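The Bird Counters of Drundby

Every September, the marsh at Drundby fills up with sandpipers, and the same few people walk out to meet them. 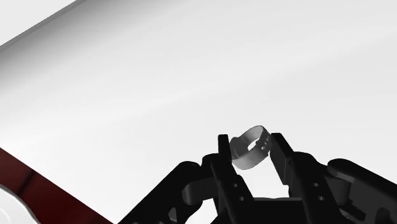

Why put a band on a bird that weighs less than a slice of bread?

A band lets the next person who catches the bird learn where it has been and how old it is.

Preben Hafstein has run the Drundby station since he retired from teaching. He opens the nets before dawn and checks them until 10 a.m., when the wind usually comes up. Last fall the station handled 1,123 birds, its best season. The year before, the total was 459.

"People wanted to know what we did differently," Hafstein says. "We had better weather."

Most banded birds are never seen again. Hafstein says that in a good year he hears back on six of them. One dunlin was caught two years later by Bohumila Matoušek, who runs a smaller station at Plimedholm, up the coast. She wrote to him the same Wednesday, and they have traded records ever since.

The records are the hard part. Drundby's early logs are on paper, in pencil, and several boxes got damp in a shed. Rui Arruda, a graduate student, has spent two winters typing them up. He can get through up to 1,000 lines in a week if the handwriting is good — it often isn't.

What he has typed so far suggests the sandpipers are arriving later than they used to. Matoušek is cautious about that. The old crews started their season on different dates, she points out, and some years they quit early for the hay.

Arruda has four boxes left. Hafstein plans to have the nets back up by the end of August.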